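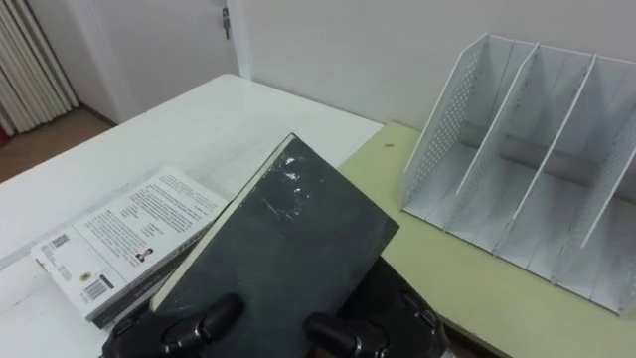 Foto: Magagula / Bildarchiv Prüfbereich

Über uns

Magagula ist ein Prüf- und Entwicklungsbüro für Handhabungstechnik. Wir untersuchen, welche Tätigkeiten in Haushalt, Büro und Werkstatt heute von Maschinen übernommen werden können und unter welchen Bedingungen. Unsere Auftraggeber sind Hersteller von Greifern und Steuerungen, Betreiber kleiner Werkstätten sowie Einrichtungen, die eine Anschaffung vorbereiten. Der Hauptsitz befindet sich in Farnmont, der Prüfbereich in Bastodbridge. An beiden Standorten sind zusammen 31 Personen beschäftigt.

Gegenstand der Arbeit

Industrielle Automatisierung setzt meist voraus, dass ein Teil in bekannter Lage ankommt. In einem Arbeitszimmer ist diese Voraussetzung selten erfüllt. Ein Buch liegt schräg auf einem anderen, der Tisch stößt an einen zweiten, das Ablagefach steht an der Wand. Wir befassen uns mit genau solchen Aufgaben: aufnehmen, drehen, einstellen, ablegen, schließen, sortieren.

Unser Katalog umfasst derzeit 16 Tätigkeiten. Dazu gehören das Einstellen von Büchern in einen Stehsammler, das Falten von Handtüchern, das Einräumen von Besteck und das Sortieren von Schrauben nach Länge. Jede Tätigkeit ist durch einen Anfangszustand, einen Endzustand und eine Liste zulässiger Abweichungen beschrieben. Ein Buch gilt als eingestellt, wenn es ohne Unterstützung im Fach steht und der Greifer es vollständig freigegeben hat. Ob der Rücken nach vorn zeigt, wird getrennt erfasst.

Stand der Technik aus unserer Sicht

Die Frage, ob Maschinen Hausarbeit erledigen können, lässt sich nur für einzelne Tätigkeiten beantworten. Von den 16 Tätigkeiten im Katalog stufen wir sechs als unter Laborbedingungen beherrscht ein. Beherrscht heißt: Der Ablauf gelingt wiederholt, ohne Eingriff und mit Gegenständen, die das System vorher nicht bearbeitet hat. Die übrigen gelingen teilweise oder nur mit vertrauten Gegenständen.

Feste Einbände sind für einen Zweifingergreifer vergleichsweise günstig. Sie behalten ihre Form, und die Kante bietet eine definierte Angriffsfläche. Schwieriger sind Taschenbücher, die flach aufliegen: Zwischen Tischplatte und Einband bleibt kaum Raum für die Fingerauflage, und der Block biegt sich beim Anheben durch. Weiße Ablagefächer vor weißer Wand stellen zudem Anforderungen an die Bildverarbeitung, vor allem bei der Bestimmung der Oberkanten. Stehen die Trennwände schräg, muss auch der Einführwinkel stimmen -- ein senkrechter Ansatz führt leicht zum Verkanten.

In der Werkstatt liegen die Verhältnisse etwas anders. Die Gegenstände sind härter, die Toleranzen enger, dafür wiederholen sich die Abläufe. Ein System, das Schrauben sortiert, darf langsamer sein als ein Mensch, wenn es über die gesamte Schicht gleichmäßig arbeitet. Im Haushalt ist Geschwindigkeit noch weniger entscheidend. Dort zählt, wie oft jemand eingreifen muss.

Arbeitsweise

Eine Prüfung dauert in der Regel einige acht Wochen, einschließlich Aufbau und Bericht. Wir verwenden handelsübliche Möbel und Gegenstände mit Gebrauchsspuren. Beleuchtung und Aufstellung werden protokolliert, aber nicht auf das System abgestimmt. Fehlversuche werden mit derselben Sorgfalt ausgewertet wie gelungene Abläufe; der Bericht unterscheidet zwischen Wahrnehmungsfehlern, Greiffehlern und Fehlern beim Absetzen.

Für die Auswertung setzen wir Lilik ein, eine im Haus entwickelte Software. Lilik ordnet Kamerabilder, Gelenkstellungen und Greifkräfte einer gemeinsamen Zeitachse zu. Auftraggeber erhalten die Rohdaten zusammen mit dem Bericht. Eine Rangliste von Produkten veröffentlichen wir nicht.

Was wir nicht anbieten

Wir vertreiben keine Roboter und vermitteln keine Geräte. Sicherheitsabnahmen nach Maschinenrecht gehören ebenfalls nicht zum Leistungsumfang, können aber parallel bei einer zugelassenen Stelle beauftragt werden. Aussagen zur Wirtschaftlichkeit treffen wir nur, wenn der Auftraggeber eigene Zeit- und Kostendaten bereitstellt.

Besuch und Kontakt

Der Prüfbereich in Bastodbridge kann nach Anmeldung besichtigt werden. Die nächsten Termine liegen im Mai. Anfragen zu Prüfungen richten Sie bitte mit einer kurzen Beschreibung der Tätigkeit, der verwendeten Gegenstände und des gewünschten Endzustands an das Büro in Farnmont.

Stand dieser Seite: 15. April 2025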